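Wrist camera view during hand-guided demos: cable crosses the bracket
Grondcombe Forum > Teaching and Teleoperation > Hardware
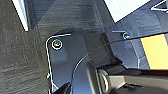 Wrist view, carpet test area. Cable runs over the bracket and out at the bottom.

savusau_bench
Posts: 440
March 2026

We record the same task two ways: hand guiding (operator holds the arm and moves it through the job) and remote control from a leader arm. Policies trained on the remote set are fine. Policies trained on the hand-guided set drift to one side on approach.

My suspicion is the thin black cable. It comes in from the right, passes close to the second screw and arcs down across the bracket. When I guide by hand I twist the wrist more than I do with the leader, so the cable moves more. I think the model is reading cable position as a cue.

Has anyone masked a cable out of the wrist view, and did it help?

Sille Þorgeirsson
Before masking anything, check your frame timing. Hand guiding on our arm logs joint positions at a different rate from remote control, and we had a sideways drift from that alone. Plot the time stamps for both sets side by side.

ellurside_k
Disagree that timing comes first. A cable that shifts with wrist angle gives the model a second, poor joint sensor. Tie it down along the bracket and record 3 fresh demos. If the drift changes, you have your answer in an afternoon.

savusau_bench
Time stamps checked. Both sets are resampled to the same rate before training and the offset is constant. I can post the plot if wanted.

Sille Þorgeirsson
Resampling hides dropped frames. Check the raw logs, before the resample.

Adi Krishnan
Two separate points.

1. Masking. I did this with a fixed black polygon over the lower part of the view. It cost us grasp accuracy, as the polygon covered part of the finger. You have a black finger just left of where the cable leaves the view, so you would hit the same problem.

2. Your hands. In hand guiding the operator's fingers and sleeve get into the wrist view at some point in most demos. They will never be there at run time. I would look for that before blaming a cable.

ellurside_k
Point 2 is fair. Point 1 depends on the mask. Random cable positions painted in during training worked for us with no mask at all.

Adi Krishnan
How many demos did that take?

ellurside_k
2000 remote, none by hand. So not a like for like comparison, I accept.

bautista_rig
Why keep the hand-guided set? With a leader arm available I would drop it. Hand guiding also puts your own push on the arm into the force readings.

savusau_bench
Because hand guiding is quicker for the last bit of the approach, and new operators pick it up sooner. We have 3000 demos in that set and I am not keen to bin them.

Raw logs: there are dropped frames, all in the hand-guided set, mostly in long demos. Sille was right to push on that. I don't yet know if they explain the drift.

Sille Þorgeirsson
Remove the demos with gaps and retrain with everything else fixed. Leave the cable alone until that run is done, or you will have changed two things.

ellurside_k
I would still tie it down afterwards. It will snag sooner or later.

savusau_bench
Agreed on the order. Retraining without the gappy demos now, then the cable, then a pass through the set for fingers and sleeves. Will post the approach error for each run in this thread.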